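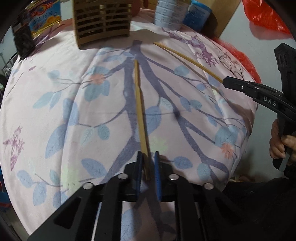
Chopsticks are harder than they look. I've eaten with them most of my life and never once thought about which finger does what, and then I took a job where half my day is picking them up with a gripper in each hand, and now I think about it all the time. In the shower. At dinner. My husband has asked me to stop commenting on his grip.

I've been meaning to write about work for ages, and a few of you asked after my last post, so this is a long one. Get a drink.

For anyone new: I work for Paltura, on the kitting side. We make up the table sets and travel packs that go out to restaurants and gift shops — chopsticks, rests, napkins, sleeves, little cards. For nine years I did it the way everybody did it, standing at a bench in the Havedside building with bins in front of me and the radio on. Pick, pair, sleeve, seal. On a good shift I made up 800 packs, and on a bad one I made up 653 and went home with my wrists buzzing. (I know that number because it was my worst ever and Yetunde Nwosu wrote it on a sticky note and put it on my locker. With love.)

Last June they told us the pairing and sleeving would be going over to robot arms. You can imagine how that went down. There was a meeting in the canteen with a slide that said "Moving Forward Together" and it was very, very quiet. I went home and updated my resume for the first time since I was pregnant with my youngest.

What I didn't expect was that the arms would need us! They didn't know how to do anything. Somebody had to show them, over and over, what picking up one chopstick is like, and then two together, and then one that's lying on top of another at a stupid angle. The people best at that were the people who'd been doing it for years. So a bunch of us from the benches got asked if we'd like to train as demonstrators, and I put my hand up mostly because it came with a chair.

So now I teach robots to pick things up. I still grin when I say it.

The job goes like this. You have a hand-held gripper in each hand, and you do the task with those in place of your fingers, and it all gets recorded. Then you put things back and do it again a little differently. One stick in the left and a pair in the right. Swap. Both pairs. Thin end up, thin end down. The surface changes as well, and soft ones are a whole different game from a bench. A chopstick on a hard top sits still and lets you come at it. On a puffy cover it sinks and rolls, and the moment you press down next to it the whole thing tips toward you. I love the soft ones. I'm in the minority there.

Two side by side in one jaw is the move I'm proudest of. They want to cross. If you close too quickly one rides up over the other and you've got an X, and if you close too slowly they drift apart and you only get one. What works for me is coming in low and at a slant, letting the jaw touch both, waiting half a breath, and then squeezing. Yetunde does it completely differently — she comes from straight above, fast, like a heron — and hers are as good as mine. The engineers want both ways. I found that so cheering. For nine years there was a laminated sheet on the wall with the One Correct Method on it, and now someone is asking me for as many methods as I've got.

My record is 428 good ones in a shift. It doesn't sound like much next to the old pack numbers, but each one gets checked, and a fumble still gets saved because they like to see how you recover. Imagine being told at work that your mistakes are useful! It took me weeks to stop saying sorry to the recorder.

Now, the part that isn't all sunshine. There were 37 of us on the benches and there aren't 37 demonstrator jobs. Some people moved to packing and dispatch, which is heavier work. A few took the money and left, and I miss them. Osagie, who had the bench next to mine and sang the whole way through every shift, went over to the Clarneritz site to look after the arms once they're running. He did a course for it, at forty-nine, having told everyone for years that he couldn't work a microwave. He called me the first time he cleared a jam without ringing for help and I could barely make out the words.

I do ask the question you're all thinking. What happens when the arms have learned it? Our manager's answer is that there's always a new item, and so far she's been right: after chopsticks we have the folded napkins, and after those it's spoons, which I'm told are a nightmare. I believe her up to a point. We asked for it in writing that demonstrators get retraining time every quarter, and we got it, and I'd tell anybody in the same spot to ask early, while they still need you to say yes.

Other changes, in no order. My wrists are better but my thumbs ache in a new place. We talk more, because you can stop between takes, and on the benches you really couldn't. The radio is gone and I'm still sore about that. My daughter told her teacher I'm a robot, and I had to clear that up at pickup. I get asked what I think, by people with lanyards, and they write it down. Back in the winter I said the squeeze on the handles was too stiff for small hands and the next batch came back lighter. I went around showing everyone like it was a new baby.

Also my chopstick skills at home have gotten worse. I keep waiting for the click.

If any of you are going through the same thing where you work, please leave a comment, I'd love to compare notes, especially if you've gone from the doing side to the teaching side. And if you have a trick for spoons, I start on them in a couple of weeks and I'll take anything.

Posted May 13, 2018
Filed under: work, hands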